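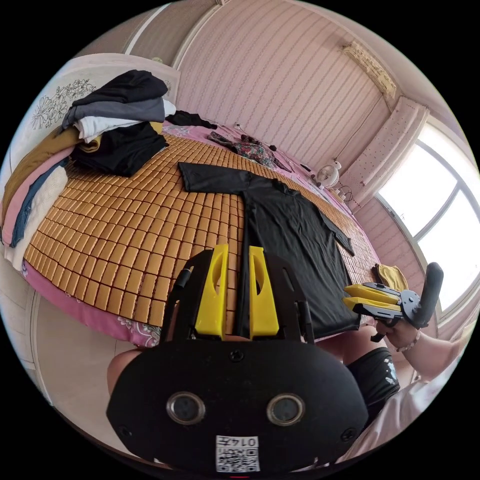 Ticket 763: wifi drops in back bedroom, Vestanby mesh kit
Opened by: Sosina Moges
Assigned: Kamran Pakzad
Priority: normal
Status: watching

Problem as reported
Back bedroom loses wifi most evenings. Phone shows full bars, nothing loads. Comes back by itself after about 8 minutes. Kitchen and front room fine the whole time. Kit is two Vestanby units, main one in the hall by the modem, second one on the bedroom shelf. Provider is Pliltcombe, 400 plan. Tolera's work laptop gets kicked off calls, so he's the one complaining loudest.

Log

26th November, Kamran
Rang Sosina. Light on bedroom unit is solid white during the drops, so it thinks it's connected. Asked her to restart bedroom unit only. Came back, dropped again same evening.

Kamran
Checked line with Pliltcombe, no faults on their side. Wired test at the hall unit is clean. Not the line. Moving on.

Kamran
Firmware on hall unit is current. Bedroom unit is one version behind, no idea why, they're supposed to update together. Pushed it by hand. Took two goes, first one hung at the end. Both units now match.

Sosina
Still dropping. Ran the speed test from the seat by the bed like you said, good number, then zero, then good again. Tolera says his laptop did it at the same moment as my phone.

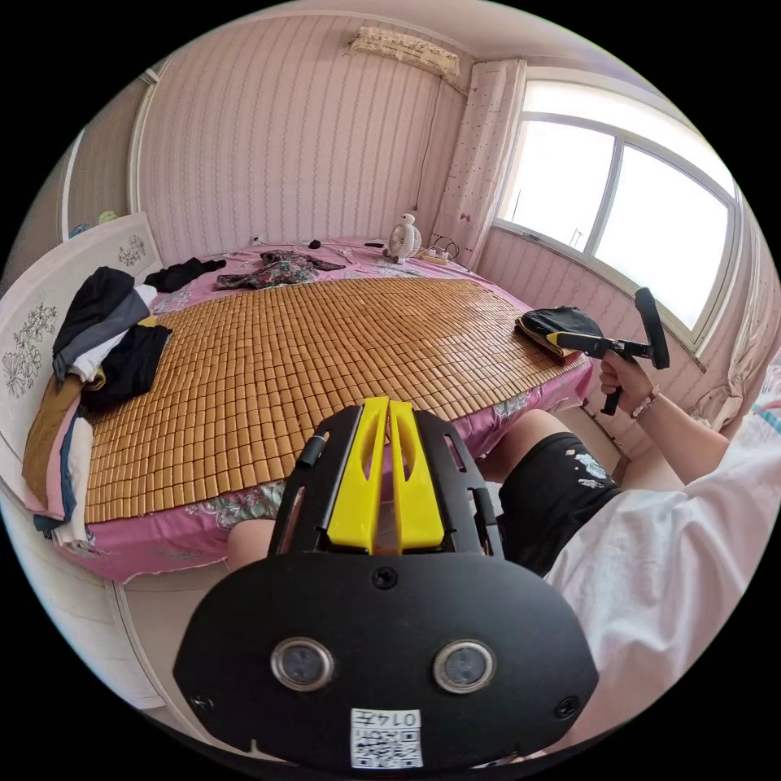

Kamran
OK so both devices together, that points at the link between the units, not the phone or laptop. Channel was set to auto. Bedroom unit keeps hopping and the hall one doesnt follow. Fixed the channel by hand on both. Also turned off "smart steering" in the app, under Advanced, bottom of the page.

Etenesh Mekonnen (second line)
Seen this before with the June batch. If a fixed channel doesn't hold, move the bedroom unit off the shelf and nearer the door. Don't factory reset yet, it wipes the log and I want the log.

Sosina
Moved it to the chest by the door anyway. One drop last night, short. Tolera got thruogh a whole call.

Kamran
Better but not gone. Pulled log from bedroom unit, 4,000 lines, sent to Etenesh. Next: swap the two units over and see if the fault moves with the box. Sosina to do it when Tolera's off work.

Sosina
Swapped. Will post tomorrow night.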